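## Care of Shared Game Consoles and Headsets

Residents of Hutisley may borrow a console, two controllers and a virtual reality headset from the media room. The guidance below also applies to equipment kept at home.

**Before play**

- Place the console on a hard, level surface with clear space on every side. Carpet and bedding block the vents.
- Wipe the controllers with a dry microfiber cloth. For sticky buttons, dampen a cotton swab lightly with isopropyl alcohol and work around the edges.
- Charge the headset fully. Do not leave it on the charger overnight.

Headset lenses scratch easily. Use only a dry lens cloth, moving in circles from the center outward, and never apply household glass cleaner or paper towels. Store the headset with the lenses facing away from any window. Direct sun can mark the display within minutes.
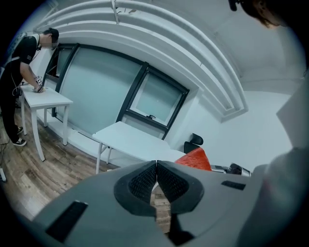 Visual novels and role-playing games place modest demands on a console, but long sessions still allow dust to collect at the fan. Vents should be cleaned once every 2 months with a soft brush, with the power cord disconnected. A white table, such as the one at which the man in the black T-shirt is bending forward, makes small screws easier to find when a controller must be opened. Screws should be placed in a dish in the order of removal.

**Saved games and storage**

Check free space before starting a large download. A title of 43 GB may need more room than its listed size while it installs. Delete finished games first and keep the save files, which take up very little space.

Discs belong in their cases. Clean a smudged disc in straight lines from the center hole to the rim, using a soft cloth barely moistened with water.

Cables are to be coiled loosely and fastened with a fabric strap. Tight bends near the plug will break the wire over time.

Damaged items should be reported to Yetunde Ibrahim at the Soltwood desk. Replacement lens cloths are kept in drawer 58.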